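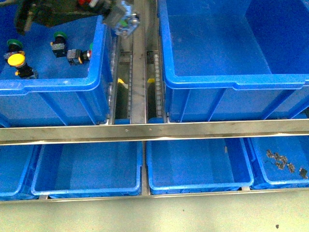
Podida is looking for sorting and packing assistants to join our parts room in Imberg, starting in September!

If you have ever emptied a kitchen drawer just for the pleasure of putting it all back properly, we would love to hear from you. We handle push-button switches and other small control parts for machine builders (green caps, yellow mushroom caps, contact blocks and plenty more besides), and every one of them has to be picked out of its blue bin, looked over and put where it belongs before it goes to the packing bench. The room holds 4,000 different parts, so please don't worry if you can't tell one from another yet. We couldn't either when we started.

You'll work 30 hours a week beside our Mensah Street packing crew, with a paid break at 10 and coffee that has improved a great deal lately. Pay is $19 an hour, and your first 3 weeks are spent alongside someone who knows the shelves.

No experience needed, though good eyesight for small parts (glasses are fine, of course) and patient hands will help you enjoy the day. You should be comfortable standing for part of your shift and able to tell colors apart.

To apply, send us a short note about yourself and the hours that suit you, or stop by the front desk any morning before noon and ask for a form. We answer every application, even if it takes us a little while.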